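Home / Learn / Young Engineers / How Does a Heat Pump Warm a House?

How Does a Heat Pump Warm a House? 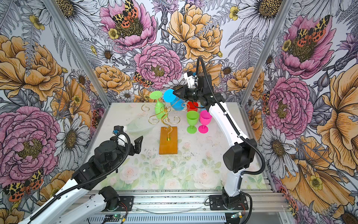
Phyllis Penrose asks how a machine can take heat out of cold air, when cold air has no heat in it. The short answer is that cold air does have heat in it. Air at freezing point is still far warmer than the coldest anything can be, and a heat pump collects part of that warmth and moves it indoors.

What is inside?

A heat pump has four main parts joined in a loop by pipes. A liquid called a refrigerant travels round the loop. It boils at a very low temperature, well below zero.

Step 1. Outside, a fan blows air over a coil of thin pipe. The refrigerant in the coil is colder than the air, so heat passes into it. The refrigerant boils and becomes a gas.

Step 2. A compressor squeezes the gas. Squeezing a gas makes it hotter. You can feel the same effect at the end of a bicycle pump.

Step 3. The hot gas flows through a second coil, where it gives its heat to the water in the radiators. As it cools, it turns back into a liquid.

Step 4. The liquid goes through a narrow valve. Its pressure drops, it becomes very cold, and the loop starts again.

How much electricity does it use?

The compressor and the fan both need electricity. Suppose a heat pump uses 1000 watts and delivers 3000 watts of heat. Engineers divide the second number by the first and get 3. This is called the coefficient of performance — COP for short. The COP falls in very cold weather.

Word list

Refrigerant: the fluid that carries heat round the loop.
Compressor: the part that squeezes the gas.
Coil: a long pipe bent many times to fit a small space.

Next page: What Does a Thermostat Do?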